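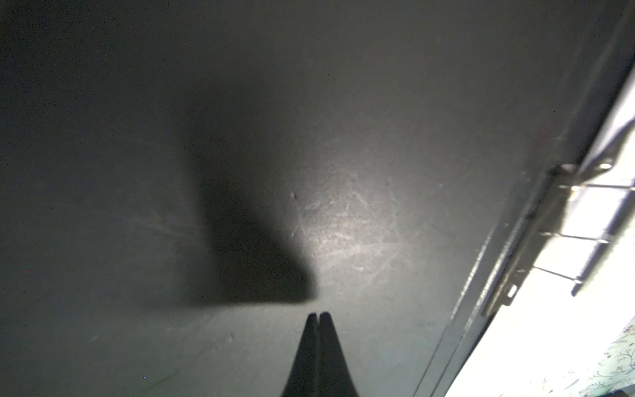 Questions I get about the Liltholm license change

I make Liltholm, a small desktop program for sorting and renaming scanned paperwork. Since version 108 came out with a new license, my inbox has been full, so I'm putting the answers in one place. I'm a programmer and no lawyer, so if your company needs formal advice, please ask someone who does this for a living!

What changed?

The old license was one I wrote myself, years ago, late at night, and it showed. It said you could use the program "freely" and never said what that meant. The new one is a standard open source license, word for word, with my name on top. You can use the program, copy it, change it and pass it on, as long as you keep the copyright notice with it.

Do I have to do anything?

If you just use the program, no. Keep going as before.

I sell a product that has Liltholm inside it. Am I in trouble?

Nope. Put the license text somewhere your customers can find it (an About window or a text file is fine) and you're done. The people behind Vinside keep theirs under Help — I think that's a nice spot for it.

Can I stay on the old license?

For version 107 and earlier, yes. Whatever you had with those copies, you still have. I can't take it back and wouldn't want to.

Did you ask everybody who sent in code?

Yes, and it took from January until the end of summer. There were 47 people with code in the project, and I wrote to each of them. Two addresses bounced and I never found the owners, so I threw out their parts and wrote them again from scratch. That came to 312 lines, most of it date handling, which I'm still a bit sore about.

What about the name?

The license covers the code. The name and the little folder logo are separate. If you put out your own changed version, please call it something else, the way Ayala did with theirs. Saying "based on Liltholm" is fine with me.

Is the Adska import filter included?

Not yet. I didn't write that one, and it has its own terms, so it's now a separate download. Read the text file that comes with it before you ship it to anyone.

I paid for a key. Do I get my money back?

The keys paid for email support, and that carries on until yours runs out. If you bought one after the change was announced and feel silly about it, write to me and I'll refund you.

Where do I report somebody breaking the license?

Use the contact form and pick "license" from the menu. Send a link and the version number if you have it. I usually write to them myself first — most of the time they just forgot the text file, and it gets fixed the same week.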